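Making a bed is a hard job for a robot. A sheet has no fixed shape, it hides half of itself under its own folds, and a small tug at one corner can shift everything on top of it. The group behind the Arkar project in Zosthorpe has spent 2 years on the problem, and its latest result comes mostly from changing how the lessons are collected.

The older way was to drive a robot arm by remote control in a lab. It was slow, and the lab had one bed. For Arkar, people carry a gripper by hand through ordinary homes and do the chores themselves. A camera on the tool records each pull and fold, and software works out the path the gripper took. The arm that later does the job wears the same fingers and the same camera, so what it sees is close to what it was trained on.

The team recorded in 32 homes. Rooms were left as they were, with whatever bedding the household used that night. Ronetti, a small parts maker, supplied the fingers.

The first trained model did well on plain sheets and badly on layers. It would grab the quilt along with the sheet beneath and drag both. Agbeko, the second version, adds a short check after each grasp: the arm lifts a little, compares the view before and after, and lets go if too much cloth has moved. 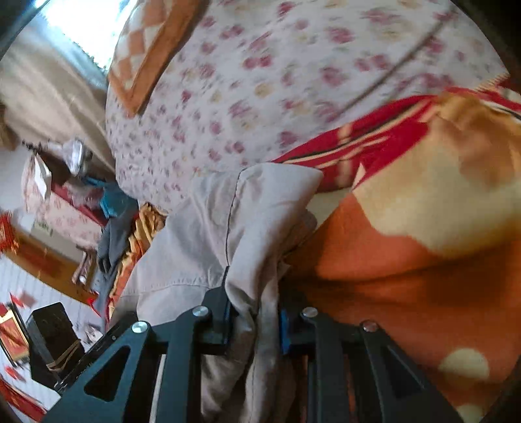

The gripper's blue pads close on a fold of pale cloth beside a floral quilt and an orange blanket.

In tests on 6 beds that were not in the training set, Agbeko finished 5. The last one had a fitted sheet, and the arm could not get the elastic over the far corner. Speed is the other weak point - a person is still much faster.

The next round of recording starts in July and will cover pillowcases and fitted sheets.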